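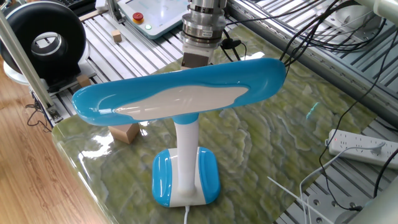 Naledi Ntuli wrote to us that with her old lamp the page was shining so strongly that she had to lean to one side to read it, and she asked if the part on light could please come before the part on the chair. We have followed her wish, and the order of Section 3 is now: table, light, cables, chair, first evening.

3. Setting up the study place

This section is for students of the Clisedmont evening courses who will study at home. It supposes that you have already unpacked the course box (Section 2) and that you have a table which you may use every evening. If you must clear the table for dinner, read also the note at the end.

3.1 The table

1. Choose a table that does not move when you write. Put both hands on it and push from left to right. If it moves, put a folded piece of cardboard under the short leg.

2. Place the table with its short side to the window. With the window in front of you, you will look into the light during the day. With the window behind you, your own shadow will fall on the workbook.

3. Measure the free depth in front of you. The workbook, when it is open, together with the answer sheet above it, needs some 53 cm. A less deep table can also be used, but then the answer sheet must go to the side.

4. Wipe the table and let it dry before you put any paper on it.

Note: A glossy top, for example glass, lacquer or polished stone, gives back the light of the lamp like a mirror. You do not need another table. Put a sheet of matte paper or a desk pad without shine under the workbook. Dark colors are more restful than white.

3.2 The light

Any desk lamp is suitable if the head gives light over the whole open workbook. A long head does this more easily than a small round one. The lamp is not included in the course box.

1. Put the lamp on the side opposite to your writing hand. If you write with the right hand, the lamp stands on the left. If you write with the left hand, it stands on the right.

2. Place the base flat on the table, never on top of books.

3. Switch on the lamp and open the workbook at any printed page.

4. Sit as you will sit for studying. Look at the middle of the page, then at the four corners. If you see a bright spot, move the lamp away from you by a hand's width and look again. Repeat until the spot has gone from the page.

5. If your lamp has more than one level of brightness, begin with the middle one. After one week you may decide for another.

6. Leave the ceiling light on also. A bright page in a dark room makes the eyes tired, and many students think then that the lesson was difficult.

Caution: Do not cover the head of the lamp with paper or cloth to make the light softer. Use a lower level, or turn the lamp toward the wall.

Caution: Some lamps become hot at the head. Let the lamp cool before you move it by this part.

Gladys Restrepo, in the Pudulmont group, puts a small piece of tape on the table where the base of her lamp belongs, and so she finds the right place again after cleaning. We recommend this to everybody. Use paper tape, as it comes off without leaving glue.

3.3 The cables

You will have normally two cables on the table, the one of the lamp and the one of the audio player.

1. Lead both cables to the back edge of the table. No cable should pass over the place where the workbook lies.

2. Fix them at the back edge with the two clips from the course box. Order number for spare clips: 2,862. Press each clip firmly and wait one hour before you hang a cable in it.

3. Let the cables hang down with a little slack. A cable that is pulled tight will bring the lamp down when somebody passes behind the table.

4. Plug in the lamp first and the audio player second. If you use an extension cord, it must lie along the wall and not across the floor.

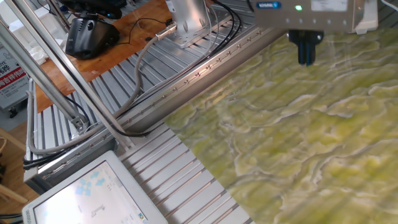 5. Pull softly at each cable near the clip. If the clip comes loose, clean the edge of the table with a dry cloth and use a new one.

Caution: Do not put a cable under a carpet. You cannot see there when it is damaged.

Caution: Keep drinks on the side of the table where there is no cable. A cup with a lid is better than an open one.

Note: The audio player of Savchuk has its socket on the left side. Students with the lamp on the left should turn the player around, so that the two plugs do not push each other. The buttons can be reached without difficulty also in this position.

3.4 The chair

1. Sit down with both feet flat on the floor. If your feet do not reach it, put a firm box or a thick pile of newspapers under them.

2. Let your arms hang, then bend the elbows. The lower arms should come to lie on the table without lifting the shoulders.

3. Hold the head as you do in normal reading. From the eye to the page should be not less than 39 cm. If you come closer without wanting it, check first the light (3.2, step 4) and only after that your glasses.

4. A cushion at the lower back is useful for lessons longer than one hour. A cushion on the seat raises you, so you must repeat step 2.

3.5 The first evening

1. Do not begin with Lesson 1. Read the page "How the course works" and listen to the test track.

2. Fill in the card with your name and your usual study time, for example 7:30 p.m., and send it to your tutor. The tutors for the January start are Eliécer Huaranga and Lizeth Muñoz.

3. After twenty minutes stand up and look out of the window, or down a long corridor. Sit down again and see if the position is still comfortable. Small corrections are normal in the first days.

4. Before you leave the table, switch off the lamp and the audio player and close the workbook.

Note for shared tables: Keep everything for the course in the lid of the course box and carry it in one go. Take the lamp away last and bring it back first. The clips can remain on the table. For tables with a cloth, fold the cloth back completely. Writing on a soft cloth makes holes in the answer sheet, and the sheets with holes cannot be read by our office at Prallorau.

If something in this section does not fit your home, write to Fidelina Condori at the student desk and add a small drawing of the room with the window and the wall sockets marked on it.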